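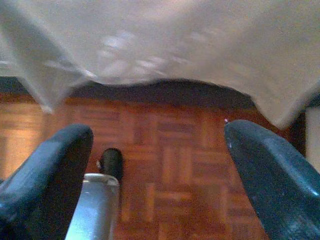

Chapter 9
Bedrooms with Soft Furnishings

9.1 Scope of the chapter

Chapter 8 dealt with hard surfaces in living rooms. This chapter deals with the bedroom, where most of the work is done on textiles: fitted sheets, blankets, pillows, loose cushions and soft toys. Floors are covered only so far as they affect the order of work. Mattress cleaning and laundering are left to Chapters 10 and 11.

On completing the chapter the reader should be able to sort loose textiles by use, restore a bed to a standard layout, and record the condition of a room on the Mamville sheet. The exercises assume a single bedroom and a working time of 15 minutes.

Three terms are used throughout. A base layer is a textile that stays fixed to the mattress. A cover layer is one that lies over the sleeper, such as a blanket or quilt. A loose item is anything placed on the bed that is neither of these, whatever its size. A body pillow is therefore a loose item, even where it is used for sleeping.

9.2 Clearing the floor

Wooden floors should be cleared before the bed is touched. Parquet laid in a basket-weave pattern has many short seams, and dust shaken from bedding settles in them, so the floor is cleared first and swept last. Thin plastic sheeting and light cloths are lifted from the floor and folded. They are never pushed aside with the foot.
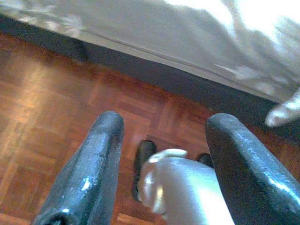 Floor items are divided into footwear, containers and waste. The division decides where each item goes, and it should be made by type alone, without regard to the owner. Footwear goes to the entrance or to a rack. Rounded black toes such as those on the floor here would be entered as one pair of shoes if both were found to match on lifting. A smooth white object with a handle-like loop cannot be classed from above and is picked up and turned before it is entered. Waste goes directly into the bag. An item whose class remains in doubt is placed by the door and entered last.

9.3 Cover layers

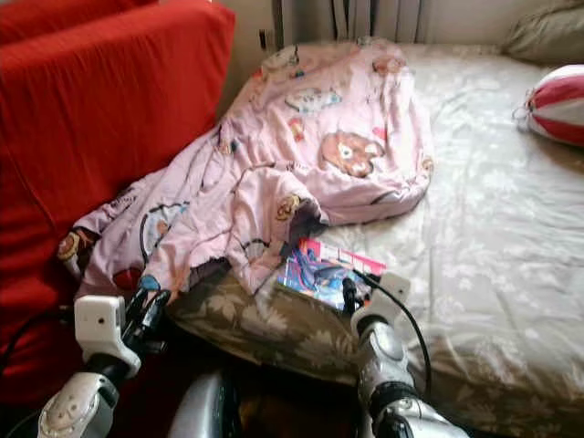

Quansah

A cover layer left in a heap conceals the state of the base layer. It should be removed complete, shaken once and folded away from the bed. In the arrangement shown, the pink blanket lies bunched across a cream sheet and its lower edge hangs over the side of the bed towards a red sofa. Where furniture stands this close, the hanging edge is gathered up first; pulling from the top drags it across the upholstery.

Printed blankets have a right side and, in many cases, a right way up. A large motif is the most convenient guide. The bear's face on this blanket serves the purpose, and the smaller figures may be ignored. For folding, the method in the Otow series is followed: lengthwise in half, lengthwise again, then in thirds. A child's blanket of more than 800 g should be folded in half only before it is carried.

A radiator at the head of the bed is kept free of bedding. Pillows are drawn forward until a hand passes freely between them and the panels.

9.4 Loose items

Loose items are removed in order of size, largest first, and returned in the reverse order. Long cylindrical items are lifted at the middle and at one end, as they bend when held at a single point. Small plush toys are often found beneath larger items and should be looked for before the sheet is smoothed.

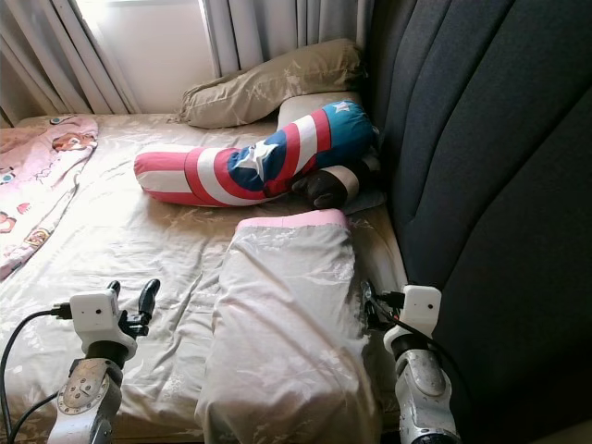
Fig. 9.4 Striped body pillow with star, pillows and a dark brown plush toy on a fitted sheet.

The standard layout places pillows flat against the headboard, cushions in front of them and toys in front of the cushions. Channel-stitched headboards collect lint between the raised sections and are brushed downwards before the pillows go back. Curtains reaching to mattress level are drawn clear of the sheet.

Entries for loose items are made on form Kikix 985, one line to each item. Colour and type are sufficient, and the names of printed characters are entered only where two items would otherwise be confused.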